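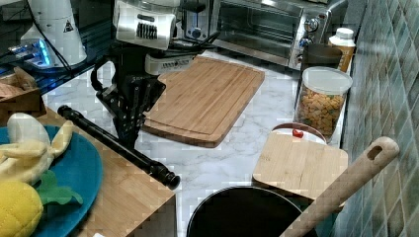 Monday, January 13, 2025

Print this entry | E-mail this entry

Moved the newsletter off Promby today. I have been putting it off since July, when they changed the plans, but the renewal notice came on Saturday and it was for 148 dollars, up from what I paid last year. I don't send enough to be worth that. So I got up early, made coffee and started the export before breakfast.

The export was slower than I expected. You ask for it, then you wait for an e-mail with a link, and the link only works once. I clicked it on my phone by mistake and had to ask for another. The second one came after half an hour. The file had the addresses and the sign-up dates but not the tags, so everything I had sorted into "monthly", "weekly" and "only when there is a sale" was gone. The tags come in a separate file. I found that out from their help pages after I had already loaded the first file into Dutport, so I had to clear the whole thing out and do it over.

Dutport lets you have 3,000 contacts on the cheap plan and I am well under. It looks plainer than Promby. The editor has fewer blocks and you can't drag pictures from one column to another. I tried for a while and then gave up and made everything one column. It probably reads better on a phone that way, and most people who open it are on a phone anyway.

The part I was worried about was the DNS records. There were three to add and one to take out. I did the first two without trouble. The third one I pasted with a space at the end and it failed the check, and I looked at it for a long time before I saw what was wrong. After that it went green. I left the old Promby record in until the afternoon in case I needed to go back, then took it out.

Lunch was soup. Answered two messages about the catalog and one from a man who wanted to sell me followers.

After lunch I did the test send. I picked 50 people from the list who open nearly everything, which seemed the safest group. Subject line was just "New address for this newsletter". I asked them to hit reply with one word if they got it. By four o'clock 49 of the messages showed as delivered and one had bounced, an old work address that should have come off the list a long time ago. Nine people wrote back. One of them said it had gone to the promotions tab, where the old one used to land in the main inbox. I don't know if that is the new sender or the subject line. I will try a different subject for the next batch and see.

The sign-up form on the site is still the Promby one. I forgot about it completely until somebody signed up at two and I got the alert from the old account. Copied that address over by hand. I need to swap the form tomorrow before anything else, and the one at the bottom of the old posts too. Those were pasted in separately, so each post has to be opened and changed. I started a list of them on paper and stopped when I got to the second page.

Also looked at Antwi again, the scheduling tool. The free trial runs out this week. I like that it shows all the accounts on one calendar, and I like that I can write on Sunday night and not think about posting until Thursday. What I don't like is that it puts its own short links in place of mine, and when I look at the traffic afterward I can't tell which post people came from. There is a setting to turn that off but it is on the next plan up. I wrote to support to ask if they would make an exception. They sent back a link to the pricing page.

So I may go back to posting by hand for a while. It takes ten minutes a day if I have the pictures ready. The trouble is that I don't have the pictures ready, and the ten minutes become forty while I look for one.

The Inden ads I am leaving alone this month. The last round brought people to the page, and they read it and left, and almost none signed up. I changed the heading on the page last week and I want to see what it does without paid traffic mixed in. If there is no difference by the end of the month I will change the button and leave the heading. I have made the mistake before of changing both together and then not knowing which one did it.

Wrote down the open rates from the last six Promby sends in the blue notebook, since I lose the reports when the account closes. Took screenshots of the two best ones as well. The best was the one with the plain subject line and no picture at the top. The worst was the one I spent two evenings on.

Canceled Promby at half past five. It asks you four times. On the last page it offered me three months at half price, and I thought about it, and then I clicked through. The account stays open until the end of the billing period, so there is still time if I missed something in the export.

To do tomorrow: sign-up form, footer address, unsubscribe page wording, second batch. Call the bank about the card Promby has on file.

Search this diary
Enter keywords
Go

Recent entries
Trying Antwi for two weeks
New heading on the sign-up page
What the Inden ads cost me
Cleaning out old addresses
Promby changes its plans again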